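Two Hands at the Kitchen Steamer: Report on a Shared Workshop Build
Ghazal Rahimi, Diekmann workshop, Skastemville

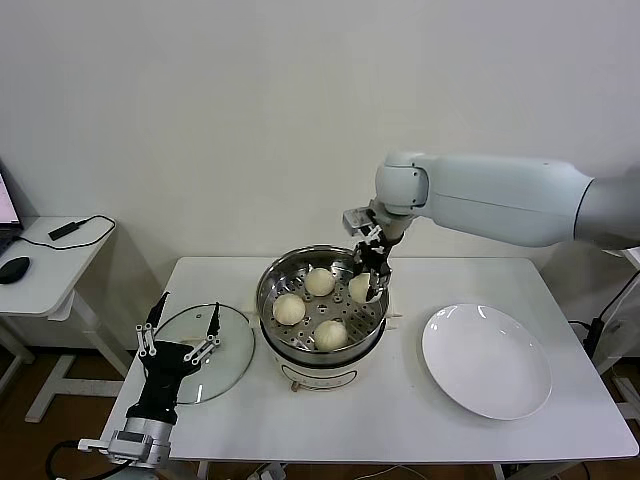 Our project was to get two robot arms to unload a kitchen steamer, starting with the lid on and ending with the buns on a plate. The course asked for a task that a person would do at home without thinking about it, and that had more than one step. I chose steamed buns because they are soft and close together. There are four in the tray, and the right hand takes the one on the right first because nothing else has to be reached over to get to it. The plate goes on the right as well, so that the same arm can do both the pick and the place. The left hand is only used for the glass lid, which it puts down on the table on its side of the pot.

The workshop is shared by three groups, so the table had to be set up again at the start of most sessions. This was the first real problem. In September we taught positions by hand and saved them, and on the next visit every one of them was off. A pot that has moved by the width of a finger is enough to send the fingertips into the rim. We tried tape marks, but people cleaned them off. In the end I wrote a short routine that finds the rim of the tray from the head camera and shifts all the saved positions to match. We call the program Somby. It is 701 lines long, and a large part of that is checks that stop the arm.

Finding the rim was harder than I planned for. The tray is polished steel full of round holes, and it throws back whatever light is in the room. With the ceiling lights on, the program saw rims in several places. Turning off the light directly over the table fixed most of it. The buns are pale, and so are the pot, the table and the wall, so color was not much help. I used the dark pattern of the holes to find where the buns were not, and worked from that.

The grip took the most time. Closing the fingers to a fixed width does not work on buns, because no two are the same size. I changed it to close slowly and stop when the motor current rises. The first limit I set was too high and left dents deep enough to see from across the room. The limit we kept holds a bun and leaves a shallow mark that mostly comes out. The lift is also in two parts: a small one straight up, a pause to check that the current has not dropped, and then the rest of the way. Before I added the pause, the arm would sometimes carry nothing to the plate and open its fingers over it very carefully.

For the final test we did 17 full runs with cooled buns. The steamer was unplugged for all of them. The supervisor at Lirkoneck did not want steam near the hands, and I agreed. A run counted only if every bun reached the plate whole and the lid stayed on the table. We had 12 good runs. In three of the others a bun stuck to the tray and tore at the bottom. In the remaining two the left hand put the lid down on its edge and it slid, so I stopped the arms.

The sticking could be reduced with paper under each bun, but the paper covers the holes, and the program needs those. I did not have time to try small squares. The lid needs a better release, probably with the wrist turned further before the fingers open.

The limits and saved positions are in the settings file on the workshop computer. Anyone who uses them with a different pot should redo the rim step first and run at low speed until the heights are right.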